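**FOR IMMEDIATE RELEASE**
2/1/20

# Flumesora puts its humanoid upkeep routine out in the open

I run the robot room at Flumesora, and this month we're publishing the whole upkeep routine for Olov, our humanoid. It's free, it's written in plain words, and it comes from a notebook that has been on my desk so long the cover fell off (I taped it back on, then the tape went too). If you keep a legged robot going in a small lab, I think you'll get some use out of it!

The routine is called the Hattar notes. It has 196 checks in it, and before you groan, most of them take a few seconds. You look at a connector, you press on it, you move along. The long ones are the hand checks and the cable checks, and those are the ones people keep emailing me about, so let me talk about them a bit.

Cables first. Olov runs on a tether in our room, and everything that comes off the top of the robot has to go somewhere without pulling. We used to bundle it all tight, because tight looks neat, and then one afternoon the left shoulder started dropping out every time the arm went past chest height. Atieno Langat spent two days on that fault. She swapped a motor board, swapped it back, and finally found a plug that had been working its way loose under a cable tie. Now every bundle gets slack at the shoulder and the tie goes a hand's width farther back. That's check 1 in the notes, and I put it there on purpose.

The loop under the forearm gets the same treatment. You take the arm all the way out over the desk, slowly, with one person on the stop button, and you watch the wire. If it goes straight at full reach, it's too short. If it can catch the edge of the desk, it's too long. We've redone ours more times than I'd like to say in a press release.

Then the hands. After any work on a wrist, we send the arm out to a bottle at the end of the desk with the fingers open and hold it there before anything is allowed to close. I love this check. You learn so much from a hand that's simply waiting next to a thing — whether the wrist is rolled a little, whether one finger is lagging the rest, whether the whole arm is sagging. 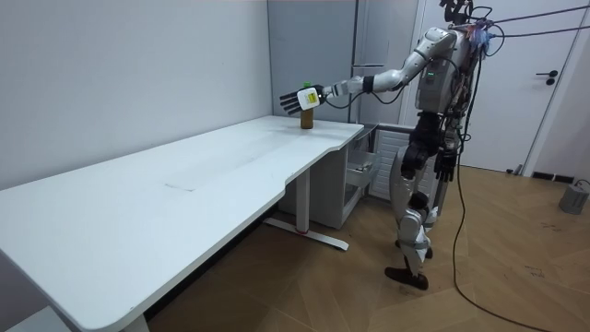

**Mwanahawa Tanui**
*Robot Room Lead, Flumesora*

We use a bottle with a bright cap for it. The cap gives everybody in the room the same thing to judge height by, and when somebody calls out "low" we all know what they mean. Only after the hold looks right do we let the hand close, and the first close is always at the slowest speed we have.

The other hand stays down by the hip while we do this. One arm at a time, please! The early draft had both arms being checked together to save a few minutes, and Adebayo Fashola crossed it out in pen so hard it went through the page. He was right, and the printed version has his wording.

Legs get their own section, which Adebayo wrote. It covers the knees and hips, what to listen for, and how to look over the soles of the feet for wear. There's a page on floors too. Ours is wood, and grit gets into everything, so we sweep before each session and wipe the feet after.

We've logged 409 sessions with this routine so far. I asked Eoin Costello, who handles our spare parts, what had changed from his side of the building. "I used to get a shout through the door and then a guess," he said. "Now I get a check number, and I can have the right part out before anyone's found a screwdriver."

The Hattar notes are available from Flumesora starting in February, as a printed booklet or a file you can edit. The first printing is 500 copies. Please scribble on them. If a check doesn't fit your machine, change it, and send me what you changed — I read all of it, and the good ones go into the next version with your name on them.

We're also trying the routine on Tosberg, our second robot, which has different wrists and is going to make a liar of me on several pages. Updates to come.

**Press contact:** Sofia Kontogiannis, Communications, Flumesora. Booklets for reviewers and visits to the robot room can be arranged through Sofia.

###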